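Search this unit
Enter keywords Go

We use cookies to keep you signed in and to remember your display settings. Accept / Manage

April
Jin-sol Ok

Unit 8: Enzyme induction and oral anticoagulants

Required reading: chapter 4 of the course manual, sections on CYP2C9 and CYP3A4.

Warfarin is given as a racemate. The S-enantiomer is the more potent and is cleared mainly by CYP2C9; the R-enantiomer is cleared by several pathways, including CYP3A4 and CYP1A2. An inducer that raises CYP2C9 expression will lower S-warfarin exposure and the INR will fall if the dose is left unchanged.

Induction is slow compared with inhibition. New enzyme must be synthesised, and the effect builds over days to weeks. Offset is also gradual. Patients whose warfarin dose was raised during a course of rifampicin or carbamazepine are at risk of bleeding after the inducer is stopped, when clearance returns to baseline and the higher dose continues.

Apixaban and rivaroxaban are substrates of both CYP3A4 and P-glycoprotein. Dabigatran etexilate is a P-glycoprotein substrate and is not metabolised by CYP enzymes. Combined strong inducers of CYP3A4 and P-gp should be avoided with all three. Routine INR monitoring does not detect the loss of effect.

Worked problem. A patient in the Jelau case set takes warfarin 4 mg daily with a stable INR. Carbamazepine is started. Sketch INR against time, assuming no dose change, and mark the point at which you would first expect a measurable fall. State which enantiomer accounts for most of the change.

Tutorial groups meet in the Hideck building. Bring the printed Roronora tables; the electronic version omits the P-gp column.

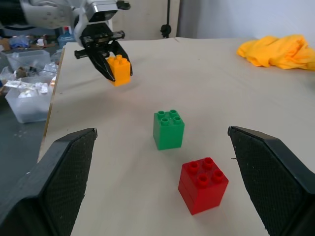
Page last modified: April, 4:10 pm, by J. Ok

Submission. Answers to the worked problem go in the Pyo dropbox before your tutorial. Label both axes and give units. Marks are deducted for an unlabelled graph even where the shape is correct. Students who missed the practical should read the de-identified dataset (176 records, file 1383) and answer the same question using any one patient on a stable dose.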